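Progress report to the Fagundes Fund
Student robotics club, second reporting period
Prepared by Panya Suksawat, club supervisor
For the attention of Greer Aitken, grants officer

1. Where we are now

Thank you for your patience with this report. I asked for a short extension in February, when the school timetable was changed and we lost our usual room for the first weeks of term. We are now back in the technology room, with the same benches and the same storage cupboard, and the club has met every week from then on.

In the first report I promised that by this point the students would have finished the small wheeled project, which they named Rodent, and would have started on the two-arm project, which they named Suserik. The first is done. The second is started and goes well in some parts and slowly in others. I will explain both.

2. Rodent

Rodent is a line-following vehicle. It was meant to be the project where the younger students learn to solder, to read a sensor and to write a simple control loop. All of them have now done each of these at least once. I was strict on this point, because in the past year the same few confident students did all the soldering and the others watched.

The vehicle itself had trouble with the floor. On the printed practice track it followed the line well, but in the hall, where we wanted to show it to the parents, the floor is shiny and the sensors were reading the light from the windows. The students tried a cardboard skirt around the sensors, then a shorter skirt, and after that they changed the program so it measures the floor for a moment before it starts. This last change was the idea of a Year 8 student who had not spoken much in the club before. It is now in the final version.

We showed Rodent at the open evening. It completed the course on the second attempt. The first attempt ended under the piano.

3. Suserik

Suserik is the larger project and the main reason we applied to you. The task is tidying: a set of toys has to be picked up and put away by two robot arms, with no person touching them. The students chose this themselves. We had a long discussion about it, and other ideas were a board game and a machine to water plants, but many of them have younger brothers and sisters and tidying won the vote easily.

The work is divided between two groups. One group writes the movements and the other group prepares the tests, which means choosing the objects, deciding where they begin and writing down the results. After the mid-term break the groups exchanged places. Some students were not happy about this exchange — they felt they were giving away work they had only just understood. I kept to the plan, and I think now it was correct, although the exchange cost us two full sessions while each group learned the other one's notes. Next time I would ask for better notes before the exchange and not after.

Safety has taken more of our time than I wrote in the application. Each student has to pass a short practical check with me before they may start a program on the arms. They must show that they know where the stop button is, that they run every new movement at low speed first, and that they say "moving" in a loud voice before they press anything. Hands stay off the table while the arms have power. We have had no injuries and no damage to the arms. One gripper finger was scratched when it closed on a metal ruler, and the student who left the ruler there reported it at once, which I appreciated.

4. What the students have found difficult

The most difficult matter has been grasping. At the start the students thought that planning the path would be the hard part and closing the fingers would be simple. A block is simple, because it has flat sides and it does not matter much which sides you choose. An animal figure has legs, a back, a tail, and the centre of its weight is not where you expect. The students have spent many sessions on the question of where to hold it, and they draw each toy from the side and from the top with arrows for the fingers.

Balls are a different difficulty. They roll when one finger touches before the other. The test group now starts these attempts with the ball in a shallow ring of tape, and they mark in the log that the ring was used, so that we don't pretend the result is better than it is.

The third difficulty is to have two arms in the same space. Our rule for the moment is that one arm must wait while the other one is over the bin. This is slow to watch, but it is safe and the students can reason about it. A small group would like to replace the rule with something more clever in the next period. I have told them they may try it in simulation first.

5. Results so far

The test group keeps a log in a shared spreadsheet. At the end of this period the log had 70 complete attempts with one toy each. An attempt counts as a success only if the toy is inside the bin at the end and nobody has touched anything. By this rule 41 attempts were successful.

I want to be honest that the attempts were not spread evenly over the toys. The students like to repeat the ones which work. From next month the toy for each attempt will be drawn from a hat, and I expect the success number will look worse for a while. Please do not be alarmed if the next report shows this.

Most of the failures in the log are of the same two kinds. Either the toy is held but it turns in the fingers on the way, or it is released too early and lands on the rim of the bin. The second kind became less common when the students raised the release point and moved it more to the middle.

6. The set-up at the bench

Suserik works on a plain white table against the wall, and we have tried to keep this corner the same from week to week so the results can be compared. The students put small pencil marks for the feet of the table, and whoever comes first checks them. For the animal attempts the moment of the hold is what we look at most carefully. With the lion, the fingers of one gripper are closed around its underside and it stands upright above the table, seen from the side, with the tail hanging free, while the other arm reaches in with its jaws a little open and empty. The blue bin in front has nothing in it yet. The under-hold came from the drawings I mentioned in part 4, and the students prefer it to a hold across the back, where the mane gets in the way.

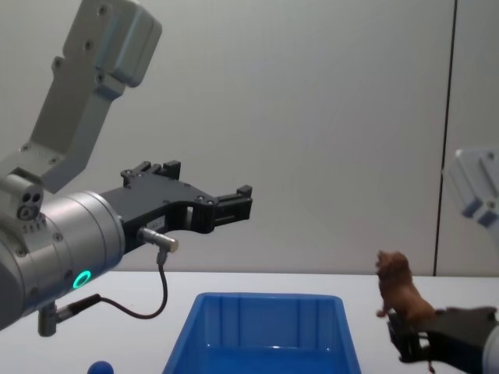

Something we still need to improve here is the cables. The students on the movement team now check every cable by hand before the first run, with the power off, and they move the wrist slowly through its whole range to see that nothing pulls. This check is written on a card taped inside the cupboard door.

7. Budget

Total spending in this period was $3,015. The largest part was replacement fingertips and cables for the arms, followed by parts for Rodent and the toys and bins for the tests. We bought the fingertips from Mamum, who were slower to deliver than they promised but replaced one faulty set without any argument. Receipts are attached in a separate file.

We did not spend the money planned for transport, as the regional event was moved to the next term. I would like to ask for your permission to carry this amount forward for the same purpose. If the Fund prefers that it is returned, please tell me and I will arrange it with the school office.

8. Plan for the next period

The students will move to attempts with several toys on the table at once. This needs a way of deciding which toy to take first, and we will begin with the simplest one, nearest first, before anyone tries to improve on it.

The older students will write a short guide for new members, in plain language, with the safety check at the front. Three of our most experienced members finish school this year, and at present too much of the knowledge about the arms is only in their heads. I have asked that each of them works with a younger student as a pair until the end of term. One pair has already begun and is rewriting the calibration steps, which were my own and not very clear.

We also plan to attend the regional event, where Suserik will be shown as a demonstration outside the competition. The students would like to let visitors choose the toy. I have agreed to this on the condition that a barrier stands between the visitors and the table.

9. Request

Apart from the transport money, I have one small request. In the first report you kindly offered a visit by someone from the Fund. The students would be very pleased if this could happen before the end of term, while the older members are still with us. After school, from 3:30 pm, is the best time, and it would be good to let me know a little in advance so the arms are set up and checked. Parking is at the back of the school, beside the technology building, and the front office will give you a visitor badge.

With kind regards,
Panya Suksawat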